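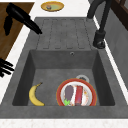

Sorry for the slow answer on the sink task. I went through the Clekach episodes again last night and I think the problem is in how we start them, and the policy is fine. Pendo was right that the resets are too much alike. In most of them the banana lies on the basin floor to the left of the red-rimmed plate, with the eggplant already on the plate, and a model trained on that will learn a spot in the sink before it learns a banana. I'd like the next batch to move the plate as well as the loose item, and to swap sides between runs.

On September 7, 2026, Pendo Mollel wrote:
> We have 925 episodes from the Pallitz kitchen now, all simulated.
> I dropped 92 of them for timeouts or for the object ending up
> outside the sink. My worry is the starts. The randomizer has a
> range set for the plate but I can't see much spread in it. Also,
> do we keep episodes where the first grasp misses and the operator
> tries again? Grultulent throws them out by default.

Keep the retries, please. A missed grasp followed by a good one is worth having, as long as it is tagged. I would only drop a run if the operator gave up. There is a flag for this in the Grultulent export settings - set it to 2 and the retries come through with the tag on.

On the range: it is set in the scene file but the task file overrides it. Remove the override and rerun the reset check before collecting anything.

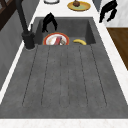 Pallitz sink, banana to the right of the plate, gripper open over the basin.

We need many more starts with the banana on that side. I'd also vary the arm poses at the start, within whatever the limits allow.

Two things still open on my end. The Acuña scene has a different basin depth and I have not checked that the old demos replay in it. And the language labels need a pass, as "put it on the plate" is used for three different objects. I can do the labels if someone else takes the replay check. I'd like both finished before the December freeze.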